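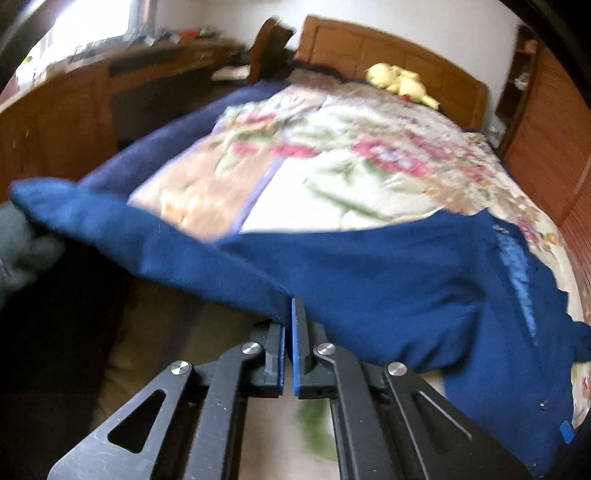 Fold on the Bed, Not in the Air

Most folding advice is written for new, flat, square cloth. Household fabric is rarely any of these. A navy fleece that has been in use for a few winters has a pilled surface, edges that no longer run parallel, and a worn streak where the nap has rubbed down. My position is that such items should be folded against a surface, and that the bed is the best one in the house.

The usual objection is that a bed is too soft. A table gives a sharper crease, and for shirts I concede the point. For fleece the crease is irrelevant, as the pile will not hold one. What matters is friction. A quilt grips the underside of the cloth, so the first half stays where it was put while the second half is brought over. On a varnished table the whole stack slides.

Over 3 weeks in January I folded the household's heavy items both ways, 200 folds in all, and kept a tally of how many had to be redone. Mebrat Zeleke, who ran the linen room at a guesthouse in Gesbridge, checked my method and objected to most of it. She holds that two corners should be taken up together, the cloth lifted clear, and the fold made before anything touches down. With a light sheet she is right. With a thick blanket the free edge hangs, swings and lands crooked, and the person folding then corrects it on the bed anyway.

My procedure has four steps. Lift by two corners only to clear the bedding. Lay the item down with the label at the foot end, so that the orientation is known. Fold lengthwise, then across. Press the air out with the forearm.

A patterned quilt helps. A border stripe is a straight reference line, and dark fabric shows clearly against cream and peach. Pillows and plush toys can stay at the headboard, provided the lower two thirds of the mattress is free.

Folding boards of the Carkel type are sized for shirts and do nothing for a blanket. I would spend the money on a wider shelf.

We use cookies to remember your settings and measure traffic. Accept all – Manage preferences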